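Lighting for the Home Workroom
Notes to go with session 2: the desk lamp
Dranthorpe Evening Classes, June term
Tutor: Vasiliki Gavalas

Welcome back, and thank you to everyone who brought a lamp from home last time. These notes cover what we talked through in the first half of the evening, plus a few things I meant to say and ran out of time for (the kettle break went on rather longer than planned, and I take my share of the blame). Keep them in your folder, as we'll come back to the bit about positioning when we do sewing tables.

1. Why bother with a desk lamp at all

Most of us work under a single ceiling light, and most of us sit with our backs to it. The result is that your own head and shoulders throw a shadow over whatever you are trying to do, and you lean forward to see better, and the shadow gets worse. Siu-ming brought this up with her stamp albums, and I suspect she spoke for half the room. A lamp on the table puts the light in front of you or to one side, and it lets you keep the rest of the room fairly soft, so the evening still feels like an evening.

2. The parts, and what we shall call them

So that we all mean the same thing, the shade is the part around the bulb, the neck is where the shade narrows, the arm joins the shade to the base, and the base sits on the table. Arms come in three common sorts. There is the fixed stem, which does what it likes and you put up with it. There is the jointed arm with springs or knobs, lovely when it is new and inclined to droop later on. And there is the gooseneck, a flexible tube that you bend by hand and that stays, more or less, where you leave it.

I have a great fondness for the gooseneck. It will go low over a page or stand up over a whole tray of beads, and you can bend the thing right over so that the shade lies down on the table beside its base, handy when you want to look at the inside or give it a clean. A blue one with a bell-shaped shade and a round domed base is about as cheerful as desk lamps get, and I like a switch on the base, where your hand can find it without reaching past a warm bulb.

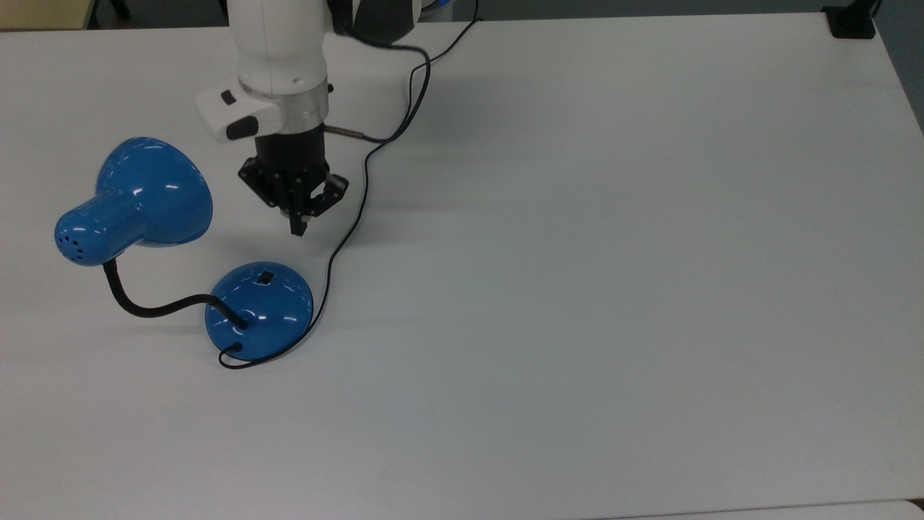 Bend a gooseneck in long, easy curves. If you fold it sharply at one point, and always the same point, the tube tires there first, and you will end up with a lamp that nods at you. Hold the base with one hand and guide the arm with the other. Please don't steer it by the shade, tempting as it is - the join at the neck is usually the weakest place, and Sibusiso's old Alexiou lamp, which he kindly passed round, had gone at exactly that spot.

3. Where to put it

Right-handed people generally want the lamp on the left, and left-handed people on the right, so that the writing hand doesn't cast its shadow over the work. Try it both ways at home before you settle. The lower edge of the shade should sit a little below your eye level when you are in your usual chair, so that you see the lit page and never the bulb itself. For a screen, turn the light towards the desk and away from the glass.

A pale table helps a great deal, by the way. White or cream bounces light back up under your hands, and a dark table swallows it. If yours is dark, lay down a sheet of plain card. A very shiny top can throw the light straight into your eyes, so go for matt card if you have the choice.

4. Bulbs and flexes

Check the label inside the shade before you buy a bulb and stay within the figure printed there. A warm white is kind for reading, a cooler one is better for matching threads and paint. Ifigeneia asked whether a brighter bulb would make up for a badly placed lamp, and I'm afraid my answer is still no, though she put up a very good argument!

Run the flex off the back of the table, never across the front where a sleeve will catch it. Look it over along its whole length now and again, and if you find a split or a nick, stop using the lamp until it has been seen to.

5. Cleaning

Unplug it and let it cool. A soft, barely damp cloth does for a glossy shade, and a dry one afterwards. Any little vent holes behind the bulb collect fluff, and a clean dry paintbrush will lift it out. Keep water well away from the switch.

For next time

Sit at your own table after dark, with your lamp where it normally lives, and make a small sketch of where the shadows fall. Then move the lamp once and sketch again. Bring both. Evanthia has offered to bring her Birnau clamp lamp so we can compare it with the ones that stand on a base, and the reading is page 52 of the course booklet, with page 188 for anybody who wants the wiring diagram.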